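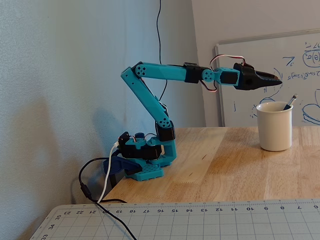

How to patch and address a small lighting rig

Most problems with a first DMX rig come from addressing. Two fixtures answer to the same fader, or one sits dark while the console shows it at full. Half an hour with a pencil before anything goes up will prevent most of it. The steps below use the rig at the Lerkcombe, a black box room with one front bar, one back bar and four floor positions, but they work for any show that fits on one or two universes.

What you need

The manual for every fixture type you plan to use
A console that will show its patch as a list
DMX cable with five-pin ends, plus three-pin adapters if your fixtures need them
One 120 ohm terminator per line
White tape and a marker

Step 1. Write down the modes

Every moving or color-mixing fixture has more than one DMX mode, and each mode takes a different number of channels. Look up the mode table and pick one mode for each type. All the fixtures of that type should be set the same way.

At the Lerkcombe the Jonley wash lights run in their 16-channel mode. The dimmers take one channel each. The house hazer takes two. Write the mode name exactly as it appears in the fixture menu. "Standard" and "Basic" can be different modes on the same light, and the console profile has to match.

Step 2. Lay out the addresses

A universe has 512 channels. Start the dimmers at 1 and leave room above them. Start the wash lights at a number that is easy to count from. We use 101, so the first wash is 101, the second is 117, the third is 133, and so on. The start address is the first channel a fixture uses, and the next fixture starts after the last one it uses.

Put the hazer well away from everything else. Ours is at 400. If somebody adds two more washes an hour before doors, nothing collides with it.

Do this on paper or in a spreadsheet, with one row per fixture:

Unit number
Position
Type and mode
Universe
Start address
Circuit

Step 3. Set the fixtures on the ground

Power each light on the floor and set its mode first, then its address. Some fixtures reset the address when the mode changes, so doing it the other way around can mean doing it twice. Put a piece of tape on the yoke with the unit number and the address. Write large enough to read from the bottom of the ladder.

While it is powered, check that the lamp or LED engine strikes, the pan and tilt home properly, and the display can be flipped for hanging upside down.

Step 4. Run the data line

DMX goes from the console to the first fixture, out of that one and into the next, and so on to the end. Do not split it with a Y cable. If the line has to go in two directions, use an opto-splitter.

Keep each line under 32 devices. Use real DMX cable, even on short runs. Microphone cable may work in the afternoon and start flickering at night when the rest of the rig comes on. Plug the terminator into the data output of the last fixture on each line.

The back bar line is 40 feet from the splitter, and we leave a loose coil at the end of the bar so that it can come down without being unplugged.

Step 5. Patch the console

Choose the profile that matches the mode you wrote down. Patch by type, in unit order, and give each fixture a channel number that makes sense to the person programming. Front washes could be 1 to 6 and back washes 11 to 16. Channel numbers on the desk do not have to match DMX addresses.
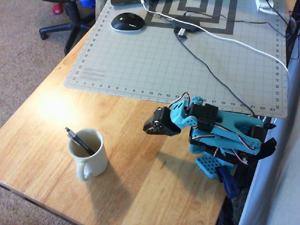

Bảo Hồ: I'd add that you should save the show file as soon as the patch is done, before you record any groups or palettes. I keep that as a separate file called "patch only" and go back to it for every new show in the room.

Save it to a USB stick as well as to the console.

Step 6. Test one fixture at a time

Bring up channel 1 at full, then take it out and bring up channel 2. For each light, check intensity, then color, then pan and tilt. Mark it off on the sheet before going on.

Common faults:

Two lights respond together. They share an address, or their ranges overlap. Check the displays against the sheet.

A light responds but does the wrong thing. The mode and profile do not match.

Nothing past a certain point on the line works. Swap the cable going into the first dead fixture.

Random flicker. Check for a missing terminator, then for a bad connector.

Step 7. Leave the paperwork

Print the finished sheet and keep one copy at the console and one with the ladder. If a fixture is swapped out during the run, change both copies, and give the replacement the same mode and address as the light it replaced.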